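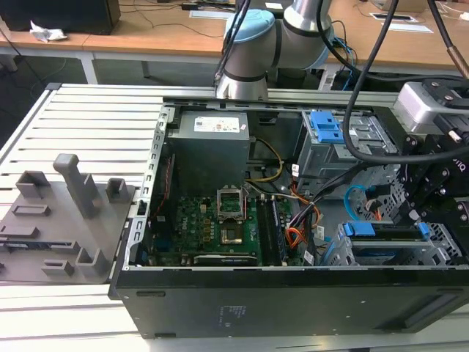
Chapter 4
Connections, Minimum Transfer Times and Missed Onward Travel

1 November 2018
Genowefa Szulc and Lucyna Ziółkowski

4.1 Scope of the chapter

Chapter 3 dealt with single flights sold on a single document. Most long trips are not built that way. A traveler changes planes at least once, and the change may fall within one booking or between two bookings that have no knowledge of each other. The distinction decides who pays when the first flight is late, and it should be settled before any question of timing is considered.

A through booking is an itinerary issued as one contract. The carrier, or the group of carriers named on it, accepts the passenger at the origin and undertakes to deliver the passenger to the final destination. Bags are normally tagged to the last airport, although entry rules in some countries require them to be collected and handed in again at the first point of arrival.

A self-made connection consists of two or more contracts. Each carrier's duty ends at the arrival door of its own flight. If the second flight leaves without the passenger, the second carrier records a no-show and may cancel all later segments on that ticket, including the return.

4.2 Minimum connection time

The minimum connection time (MCT) is the shortest interval that a booking system will accept between a scheduled arrival and a scheduled departure at a given airport. It is set per airport and often per terminal pair, with separate values for domestic and international travel. It assumes that the inbound flight is on time and that the passenger walks directly to the next gate. It makes no allowance for a long line at passport control.

An itinerary that meets the MCT is therefore legal – in the sense that it can be sold – without being comfortable. On a self-made connection the MCT has no contractual force at all, and the traveler must set a margin independently.

4.3 The Sterkthorpe survey

The figures used in this chapter come from a survey of passengers changing planes at Sterkthorpe, carried out in September. A total of 1,294 itineraries were recorded, of which 872 were through bookings. The rest were self-made. Each passenger was asked for the scheduled and actual arrival time of the inbound flight, the number of bags checked and the time at which the next gate was reached.

The median walk from the arrival pier to the transfer desk was around 23 minutes, including the security check. Passengers on self-made connections who had checked bags needed considerably longer, as they had to enter the country, wait at the carousel and return to the departures level. Travelers without the right to enter could not do this and were limited to carry-on bags.

Two booking sites, Funudex and Gastar, sold most of the self-made itineraries in the survey. Both offered a paid guarantee against missed connections. The terms differed in one respect that will matter in Section 4.6: Funudex required notice before the second flight departed, while Gastar accepted a claim afterward.

4.4 Terms used in this chapter

Layover: the scheduled interval between two flights, whatever its length.
Stopover: a deliberate break in the trip, priced as such by the carrier.
Airside transfer: a change of planes made without passing through border control.
Onward segment: any flight later in the itinerary than the one under discussion.

The term "transit" is avoided except when quoting visa rules, where its meaning varies by country. The Makowska method for estimating a safe layover is introduced in Section 4.5 and applied there to a three-flight itinerary with one change of terminal. Readers who intend to work through the calculation should have the delay tables from Chapter 2 at hand.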